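Moving to a smaller town, nine months later

09/11/2025

In February I left the city and came to live in Ginolness, which has 4,000 people and one bakery. Many friends asked me if I was sure. I was not, but the rent in Cakbridge had become too high for me, and my work can be done from any place with a good connection.

The first weeks were strange. I did not know that the shops close for lunch, so I was often hungry at the wrong hour. I learned also that people say good morning to everyone here, even when it is raining.
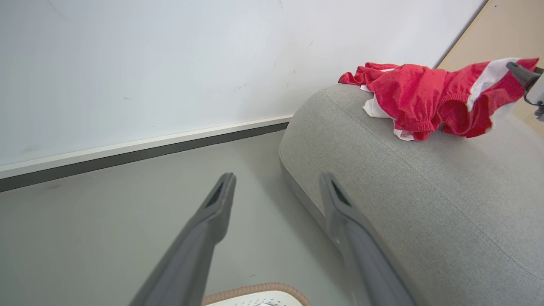 The bus to Grevgate takes 34 minutes and it goes only until early evening. When I want to see a film I must plan it like a small journey. On the other side, I walk much more than before, and I sleep better. The path to the river is my favourite, especially the part behind the old mill.

Money was the main reason for my decision, so I will write also about this. My rent is lower by 25 per cent, but the heating costs more than I expected, and I pay 60 pounds each month for the bus pass.
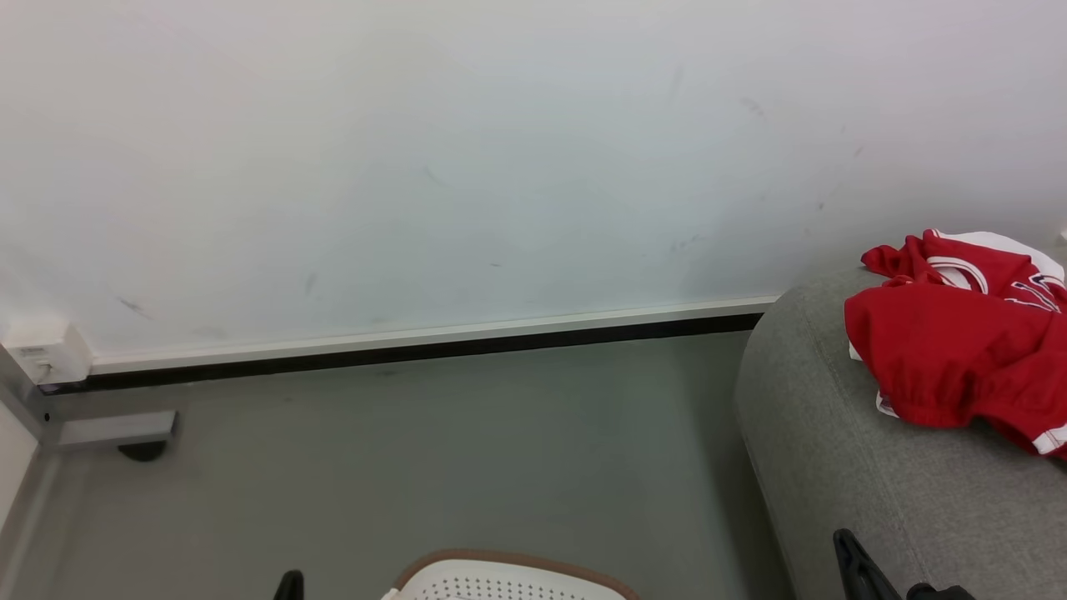 Is it difficult to make friends in a small town?

It was slow for me until I joined the evening choir. After the second rehearsal, two of the altos invited me for soup, and now we eat together before each practice. My singing is still quite bad.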